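在Hurnari采集示范数据：与Nidia Ospina和Fredy Villca的谈话

文 / 本站记者　19/06/2023

Hurnari的数据采集组在一栋旧印刷楼的二层，门口没有挂牌子。Nidia Ospina负责这个组，Fredy Villca是操作员，两人从四月起一直在做同一件事：让机械臂在人的操控下完成桌面上的小任务，把每一次动作连同画面一起录下来，交给算法组训练模型。

Ospina原来在Estavness做装配线调试。她说，两份工作用的设备差不多，要求却很不一样。“产线上希望每一次都一样，差一毫米就要查原因。采集的时候，物体的位置要变，光线要变，操作的人也要换。如果连着录的几十条全长得一个样，算法组会退回来。”

退回来的事情发生过。四月的第一批数据共148条，算法组看完以后只收下了90条。剩下的里面，有的是操作员中途停顿太久，有的是起始位置太接近，还有一些是腕部相机的曝光没有锁住，前后亮度对不上。Ospina把退回的理由逐条抄进了表格，打印出来贴在操作位旁边。“后来新来的人先看这张表，再看操作手册。”

Villca操作的时候不太说话。他坐在离机械臂一米多的地方，右手握着主手，左手放在踏板旁边，踩一下开始录，再踩一下结束。他说刚开始最不习惯的是视角。“人站在旁边看，和从手腕上看，完全是两回事。模型拿到的是手腕上的画面，所以我也逼自己看屏幕，不看桌子。”

他花了两周才改过来。按他的说法，看桌子操作比较快，但录出来的数据里会有一种毛病：人从侧面看见了物体，手已经往那边去了，腕部画面里却什么也没有。模型没有办法从这样的画面里学到为什么要往那边走。

“现在我会先把手腕转过去，让相机看到东西，停一下，再靠近。”Villca说，“每条会长几秒，Ospina同意了。”

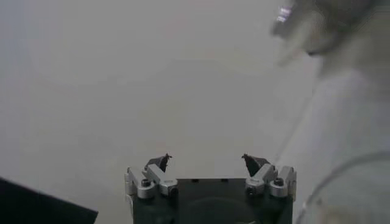
关于腕部视角

腕部相机的画面里，夹爪总是占着下方的一块。两根手指张开的时候，尖端朝内，中间能看到灰色的背景。Ospina说，有人建议过把夹爪那一块遮掉，只留下前面的部分，她没有同意。“手指开到多大，离东西还有多远，都在那一块里。遮掉以后模型只能靠关节读数去猜。”

近处的物体是另一个问题。靠得太近时，东西会虚成一片，浅色的物体尤其如此，只剩一个模糊的轮廓，偶尔有一小块反光。算法组起初希望把这类画面剔除，后来又要求保留。Ospina对此的解释很简单：机械臂真正工作的时候也会看到这样的画面，训练时没有见过，到时候就不知道该怎么办。

她把距离过近的片段单独做了标记。标记分三档，由操作员在录完以后当场填写，第二天再由另一个人复核。两个人意见不一致的，留给她来定。

关于失败的示范

我问Villca，没有夹住的那些条是不是直接删掉。他说不删，但要分开存。没夹住以后自己调整、最后做成了的，算一类；没夹住就放弃的，算另一类。前一类算法组很看重，后一类目前还没有用上。

“有段时间我为了多凑前一类，故意夹偏。”他说，“看得出来。故意夹偏的时候手很稳，真的没夹住的时候手会顿一下。”那一批后来没有提交，Ospina让他重新录。

现在的规矩是不安排失败，只安排难度。每录满30条换一次物体的摆法，桌面上的东西挪近或者挪远，有时放得比较挤，夹爪下去的时候两边余量很小。操作员事先不知道下一组怎么摆，由另一个人背着他布置。

关于进度和软件

采集用的软件来自Khondokar，标注界面是组里自己写的。Ospina对前者评价一般，主要的意见是时间戳。相机和关节的数据各走各的时钟，录得久了会错开。他们的办法是每次开机以后先做一个固定动作，让手指合上再张开，事后用这个动作对齐。步骤有点笨，她说，但一直没出过错。

Fillberg的一个小组在用同样的格式采集，双方约定夏天交换一部分数据，看看在一边训练的模型到另一边能不能用。Ospina估计第一次的结果不会好。两边的桌子高度不同，灯也不同，相机装在手腕上的角度差了好几度。

上个月他们通过复核的有147条。我问这个数量够不够，她说要看做什么任务，单一的抓取够试一轮，带放置的还差得远。操作员只有三个人，一个人连续操作一个小时以后动作就会变形，所以排班是录四十分钟，歇二十分钟。

Villca在歇的时候会回放自己刚录的几条，用一倍半的速度看。他说主要看最后靠近物体的那一段，手抖不抖，有没有多余的来回。不满意的他会在备注里写上“犹豫”两个字，是否保留由复核的人决定。

谈话结束时已经到了下一班的时间。Villca回到操作位，先让手指合上，再张开，然后踩下了踏板。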